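Clearing a Table by Example: Teaching a Two-Armed Robot to Sort Trash from Things People Want to Keep

Student project report, spring term
Written by Wing-sze Mak, with Attila Kiss

1. How we got to this project

When we first sat down to pick a topic, Attila wanted to do pouring and I wanted to do folding, and we spent the better part of two weeks being very polite to each other about it. What settled the matter was the state of our own work table. By the time we had finished arguing it was covered in wrappers, tissues, cups and tape, with somebody's laptop in the middle of it all, and Attila said we should make the robot deal with that. So we did, or at least we tried to, and this report is about how the trying went.

The task sounds simple when you say it out loud. A person sits down at a table that has both garbage and useful things on it, puts the garbage in a bin, and leaves the useful things where they are. Any ten-year-old can do it (and will complain the whole time). For a robot the hard part is split in two. It has to move its arms well enough to pick up something flimsy, like a tissue, without dragging half the table along. It also has to pick the right object in the first place, and that second part is what we found most interesting.

We decided early on to teach the task by demonstration. One of us drives the arms by remote control, the robot records what its cameras see and what its joints do, and afterward a policy is trained to copy the behavior. We called our project Tidine, mostly because we needed a folder name on the first day and it stuck.

2. The setup

The robot has two arms with a gripper on each, and a camera at the head that looks down over the table. The operator wears a headset and holds a pair of hand controllers, and the grippers follow the operator's hands. We used the lab's recording software, Hulenel, which saves the video and the joint positions together and lets you throw away a bad take with a single button. I can't tell you how much we came to love that button.

For training we rented time on a machine from a small company named Rajput, and that took up nearly all of our budget. We had planned on three long training runs. We got 2, and the first one was spoiled by a mistake of mine, described further on.

The table is an ordinary white one. We did think about putting a plain dark cloth over it so that the objects would stand out better, particularly tissues and paper, which are white on white. Our advisor talked us out of it – she felt that if the method only worked with a cloth, we would have learned something about cloths. I'm glad she did, although I wasn't glad at the time.

3. Learning to be a good teacher

I want to spend some time on this section, as it is where most of our hours went and where I changed my mind the most.

In the first week we were both terrible at driving the arms. You look through the headset, you reach for something, and the gripper arrives a little after you expected it and a little to the side. Attila overcorrected, so his demonstrations were full of small wobbles. I was slow and tended to stop in mid-air to think. Neither of these seemed serious, since the trash got into the bin in the end. But when we trained a small test policy on those early takes, it did exactly what we had done. It wobbled, and then it stopped in mid-air as if it were thinking, and sometimes it never started again.

We threw out all of those takes, 41 of them, and made some rules for ourselves. The operator had to know which object came next before starting to move. If a grasp missed, the operator would back off, come in again from above, and keep the take. We wanted the robot to see what recovering from a mistake looks like, and our later runs were much better for it. Pauses were allowed only when the gripper was over the bin.

We also had to agree on what counted as trash, and I'm a bit embarrassed by how long that took. A crushed can is easy. A crumpled tissue is easy. But what about an empty cardboard box that somebody has torn open? Attila considered it trash and I considered it a perfectly good place to keep screws. A marker near the edge of the table was another one, because I would sometimes pick it up and move it to a safer spot, whereas he left it alone. When two teachers disagree, the robot gets two answers to the same question, and in testing it would reach for the box, hesitate, and come back with nothing. In the end we wrote a list and taped it to the wall. Boxes with tears in them were trash. Anything you could write with, type on or charge was to be kept.

4. Collecting the demonstrations

With our rules in place we set ourselves a goal of 600 demonstrations, where one demonstration means picking up a single item and either dropping it in the bin or, for things to be kept, putting it back down somewhere sensible. We worked mostly in the late afternoon, taking turns. One person drove while the other rearranged the table between takes, and we tried hard to make the arrangements messy in a natural way. It's surprisingly difficult to be messy on purpose! Left to myself I kept putting the can on the right.

We traded places every 30 minutes. The headset gets warm, your shoulders get tired, and your demonstrations get sloppy long before you notice. On the one Friday when we skipped the switch because we were behind, the last stretch of takes was so poor that we deleted most of it the following week.

5. The mistake

In the first long training run I had mixed up the left and right wrist recordings for a portion of the data. The program didn't complain, as the numbers were all reasonable numbers. The policy that came out of it was very confident and reached with the wrong arm for nearly everything. It took us several days to find the cause, and Attila was kinder about it than he needed to be. Since then we play back a handful of takes on the real robot before any training, just to watch the arms move and make sure they do what the video says. I would urge any group doing this kind of work to do the same from day one.

6. What the robot can do now

The second run gave us something we were proud to show. The robot is good with cans and cups, fair with boxes, and still poor with flat things. A flattened paper packet lying on a white table gives it a lot of trouble, both in finding the edge and in getting a fingertip under it. Crumpled tissue is much easier than we feared.

It mostly leaves the laptop alone, which was a relief to the laptop's owner. Small keepable things are less safe. It has a habit of reaching for little rolls of tape, and we suspect this comes from our not having shown enough of them being left in place. Leaving something alone doesn't make for much of a demonstration, and I think our data has a hole there.

Cables remain the biggest nuisance. We never made a rule about them, so in some takes the operator steered carefully around a cable and in others pushed right through it. The robot has learned both habits.

7. If we had another term

We would collect fewer demonstrations and be pickier about them. We would write the list of what to keep before touching the controllers. We would also like to try guiding the arm directly by hand for the flat objects, where the operator can feel the table through the gripper, something the hand controllers don't give you at all. Another student group, Gundudus, has been teaching drawer opening that way and has kindly offered to lend us their notes in June.

Our recordings and the taped-up list (now typed) are in the shared project folder, and we're happy to walk anyone through them.

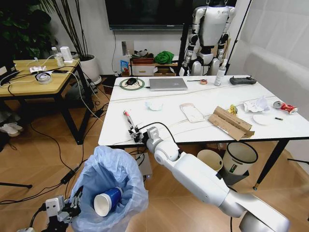

Comment from Gundudus: We enjoyed reading this, and your section on disagreeing teachers made us go back and check our own takes. Same problem with us, only with how far open a drawer counts as open. One thought on the flat packets: before you switch to guiding by hand, try having the operator slide the item to the table edge and pinch it from there. It takes longer to demonstrate, but you could keep your controllers and all the data you already have. The notes are yours whenever you want them.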